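Arnier method

The Arnier method is a procedure for collecting robot training data in which a person performs a task with a pair of hand-held grippers and no robot is present. The recordings are later used to train a policy for a two-armed machine, which is expected to take the hint. It was developed at the Vuddale laboratory and is named after the building's street, the developers having failed to agree on an acronym.

Background

Earlier work at Vuddale relied on teleoperation, in which an operator steers the robot from a distance. The results were accurate and extremely slow. Operators moving a cup across a table tended to do so with the caution of someone defusing it. Hand-held grippers let the same people work at something near human speed, at the price of losing any direct record of what a robot's joints would have done. That part has to be worked out afterward, and some motions that are easy for an elbow prove to be impossible for an arm bolted to a bench.

Procedure

The demonstrator holds one gripper in each hand and works at a table with a single object or a small group of them. Each gripper records its own view, its position and the opening of its fingers. Episodes are kept short, with a limit of 90 seconds, after which the attempt is discarded however well it was going.

Objects are chosen to be mildly inconvenient. The lamp task, in which both grippers are used around a small table lamp with a globe bulb and a trailing cable, is the best known of the set and the least loved by demonstrators.

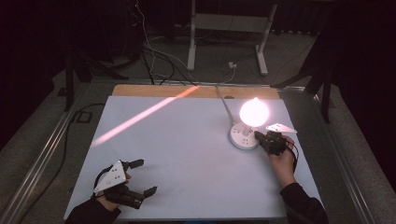 Results

The main data set, Cidex, contains 1,918 episodes. A policy trained on all of it outperformed one trained on teleoperated data alone in most of the tabletop tasks, though not in cable handling, where both did poorly and in much the same way. Adding more episodes helped up to 300 per task. Past that point the curve went flat, a finding the group reported in one sentence and has been asked about ever since.

Lighting turned out to matter more than expected. Policies trained under even room light lost much of their accuracy once a lit bulb stood on the table, since glare and shadows changed with every movement of the hands. Recording with the lamp on reduced the problem.
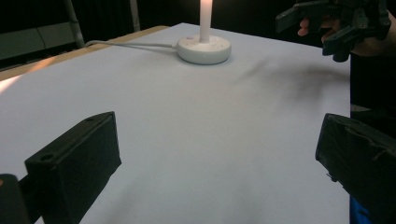 The improvement carried over to tasks with no lamp in them, which the authors attributed to greater variety in the images. A later study using the Dierckx benchmark found a smaller effect and suggested that the original test tables had been rather alike.

Criticism

The usual objection is that people are too good at this. Demonstrators correct a slipping grip before it shows in the recording, so the policy sees few mistakes and learns little about getting out of them. Vuddale's answer was to ask demonstrators to fumble on purpose — a skill that required 2 training sessions and produced, according to the group's own notes, some very unconvincing fumbling.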